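Wondley Curved Counter: a long review after one winter

Posted Mar 17, 2023

I should start by saying that I am not a furniture person. My sister Merike Vanags is, and she has been sending me links to counters since November, when we finally pulled the old kitchen benches out of the front room and had a great big empty space with nowhere to put anything down. I wanted something we could stand at, lean on, pile things on and wipe over at the end of the day, and I wanted it to be white because the room is on the dim side even in the middle of summer (our one good window faces the neighbour's garage).

We went with the Wondley in the large curved size. It came in 21 boxes, which gave me quite a fright when the truck pulled up, but most of them were small and the driver was very patient about the stairs. Danjuma Okonkwo from next door gave up his Saturday to help us put it together, and I still owe him dinner for that. Allow a full day. The booklet is fine until you reach the curved section, where the drawings get very small and we had the same panel on backwards twice before Danjuma spotted the little arrow on the underside.

What I love most is the curve. I thought it might be a bit of a gimmick, but people gather along it so nicely, and I haven't caught my hip on a corner once! The old benches left me bruised every second week. The top has also coped with tea, beetroot, printer ink and a very hot day with the blinds up, and the colour is just as it was when we unpacked it.

I'm less keen on the edge trim, which lifted a little at one join in the first month. I rang Wondley and spoke to a lovely woman named Rakiya Tijani, who posted a new strip at no charge, and it has stayed put ever since. The price stung too. We paid 420 dollars on top of the basic counter for the cabinet panels, and I do think they ought to be included, as it would look half finished without them. 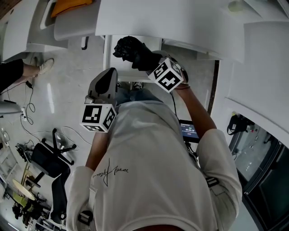

Storage was the thing Merike and I argued over. She wanted drawers all the way along and I wanted as little as possible down there, so that you can get your feet in close when you're standing at it. I'm glad I held out, as the white shelf underneath at the centre is plenty for the things we reach for every day, and the panel wrapping down the side keeps that end looking tidy. I can't say the same for the floor, where the power strip and its coils of cable still lie about in the open. A cable tray or even a couple of clips in the box would have been very welcome, and I've told Wondley so in their survey.

Cleaning is easy enough with a damp cloth and a drop of dish soap. White does show every sneaker scuff down low, so keep a melamine sponge handy. I'd buy it again, though I'd measure the stairs first and ask for the trim to be checked before it left the warehouse.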